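**Skirley publishes gripper comparison from Lamlow lab**

Skirley has finished a side-by-side trial of two gripper finger sets, the Hrubý and the Kornell, at its Lamlow lab. The work covered 2,904 grasps.
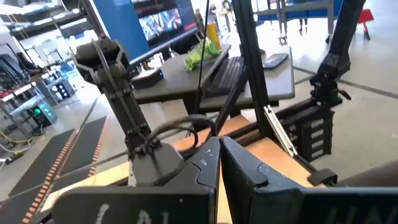

Each set ran under the same controller settings. Wide, flat black fingers were viewed from the wrist camera, with a small jointed arm standing on the tabletop beyond them.

Tableware trials came second — 187 grasps were repeated after a camera change.
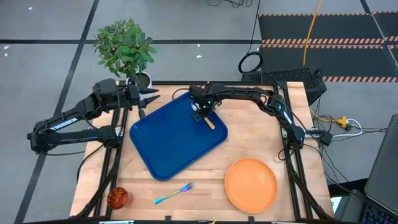 Results will be released in March, said Lewis Drummond, test lead.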